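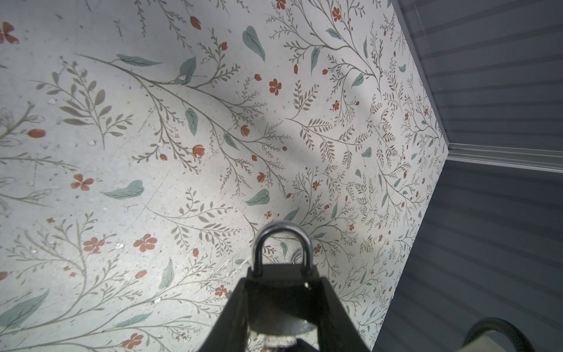

I'd been meaning to get to the travel fair at Brunitz for years, and this spring I finally did it, mostly so I could pester people about night trains (my husband stayed at home, wise man). The doors opened at ten on 9 April 2024 and there was already a queue down to the tram stop!

I went straight to the guidebook hall. Roswitha Schmieder was on the Hartono stand, signing the new edition of her book on slow routes to the coast. It has 734 pages, so it's not one for the hand luggage, but she's added a whole chapter on the line from Prustamham to Wisusholm, and that was the bit I wanted. She told me to sit on the left going out and to take my own sandwiches. I bought the book, of course, and then had to lug it round all day.

After that I wandered. There were 125 stands on the plan and I managed about 39 before my feet gave up. The ferry people were lovely, the coach people less so, and I came away with far too many leaflets and a free pen that had leaked by lunchtime.

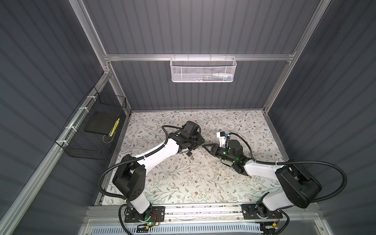
Two robot arms, side by side on the flowery floor.

The afternoon talk on rail passes was packed, and I ended up standing at the back next to a couple who'd done the Wisusholm run in February, in snow, with 4 changes. They'd loved it. They also said the café at Prustamham shuts at three, so get your coffee early.

Entry was free if you booked online. I hadn't, so I paid on the door, grumbling. Next year I'll book, and I'm bringing a bag with wheels.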